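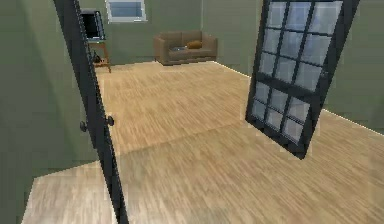 ## 4. Doors, and who closes them

**Figure 3.** Two door types in a computer-rendered interior: a plain dark door standing open, with a round knob on either side, and a black-framed glazed door with its panes in three columns.

The literature on shared housing has a great deal to say about kitchens and remarkably little about doors. This is odd, given that our participants at Serkimbridge could talk about doors for the better part of an afternoon. Of the 80 residents interviewed, 71 raised the subject before we did, and several raised it again on the way out, with a hand on the one they meant.

### 4.1 Solid doors

Residents treated a solid door (Figure 3 has one in a dark finish) as a statement. Closed, it meant "do not knock unless something is on fire." Open, it meant the occupant was available for conversation, or had gone to the laundry, and neighbours were expected to know which. The half-open position caused the most grief. One resident of the Reltivside building called it "the maybe," and described standing in front of a maybe for long enough that her tea went cold.

Siriwardena's earlier work on office corridors argued that people read a door by its angle. We found some support for this, though our residents also read the colour of the light underneath, the presence of shoes and, in one disputed case, the smell of toast. Angle alone did poorly as a predictor of whether a visit would be welcome. It did rather better as a predictor of whether the visitor would later complain.

### 4.2 Glazed doors

Glazed doors were fitted in the common areas on the theory, set out in the Heiskanen design guide, that neighbours who can see one another will become friends. Our residents could certainly see one another. Of the 80, 39 reported having changed direction in a hallway after spotting someone through the glass, and a few had developed real skill at it. The guide doesn't discuss this behaviour.

Small panes were better liked than a single large sheet. Residents said the bars gave them "something to be behind," although they do very little to hide an adult. At Werkholm, curtains had appeared on 3 of the glazed doors by September. The building manager took them down, and they came back in a heavier fabric.

### 4.3 Noise

Complaints about slamming were common and nearly always concerned somebody else's door. When Siddiqui asked residents to rate their own habits, the typical answer was "gentle," sometimes delivered over the sound of a door closing further down the hall. We make no attempt to reconcile these accounts. Self-closing hardware was blamed often, including by residents of the one floor that had none.

The pattern was weaker among people who had lived in the building longest. They slammed as much as anyone, by their neighbours' reckoning, but had stopped apologizing for it. Section 5 takes up the related matter of stairs.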